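**Vimitz hand-held gripper, one pair, bought new in February**

Rating: 3 out of 5

I bought the Vimitz pair to record tabletop tasks for a small arm we run at Koststead. You squeeze the trigger, the jaws close, and the logger in the handle writes down how wide they are. Later the arm is trained on those recordings. We have used the pair most working days and have passed 3,300 recordings, which is enough to say what is good and what failed.

**The good parts**

The jaws are light and the linkage is stiff. After a long session my wrist is tired but my fingers are fine. The blue pads hold thin card without crushing it, provided you don't squeeze hard. Spare pads cost little and clip in without tools. Charging is slow but the battery lasts a full morning.

The manual is short and clear, apart from the page on zeroing the jaws, where two of the steps are printed in the wrong order. Do the full close first, then the full open.

**The fault**

The right-hand unit began to lose its zero. With the jaws fully shut, the log said they were open by a few millimetres. At first it came and went. I put it down to a pad not seated properly and carried on, which was a mistake.

The arm then started to pinch too hard. It flattened paper cups it had handled well the week before, and once it kept closing on the edge of a cup while Facundo Navarrete was reaching in to clear the table. It caught the side of his finger. He had a red mark and no cut, but the force limit on the arm had been left at the factory setting, and that was our fault and not Vimitz's. We have since lowered it and nobody reaches in before the stop button is down.

The cause was a small grub screw on the encoder shaft. It had worked loose and the shaft was slipping inside its collar. There was no thread lock on it that I could find. The left-hand unit had some and has never drifted.

I went back through the log. Of the recordings made so far, 3,130 were usable. The rest had a bad zero and had to be thrown away.

**Repair and retest**

Vimitz support answered the next day and offered a replacement handle. I tightened the screw myself with a drop of medium thread lock, which they said would not affect the warranty. Then I zeroed both units and did 200 more recordings of the cup task, checking the zero before each block.

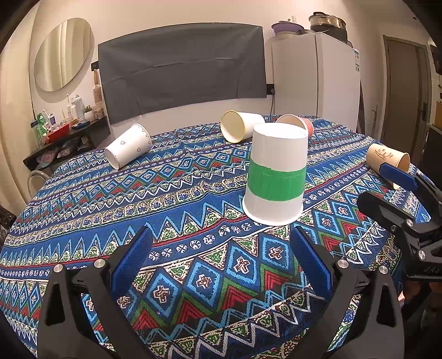 Jocelyn Ouellet read a draft of this and thought I was being too kind: a gripper that reports the wrong width should raise an alarm, and the software ought to refuse to record until the jaws have been zeroed again. I agree with the second part. The logger has the information, as it could compare the reading at full close each time the unit is switched on. At present it accepts whatever it gets.

The zero has held on both units since the repair. I now check the screw with a hex key when I change the pads.

**Would I buy it again?**

Yes, for the weight and the pads. I would check that screw before the first session, and I would set the arm's force limit before training anything on the data. If you need a tool that looks after itself, wait for the next firmware and see if they add a check at start-up.

I have taken off one point for the missing thread lock and one for the software.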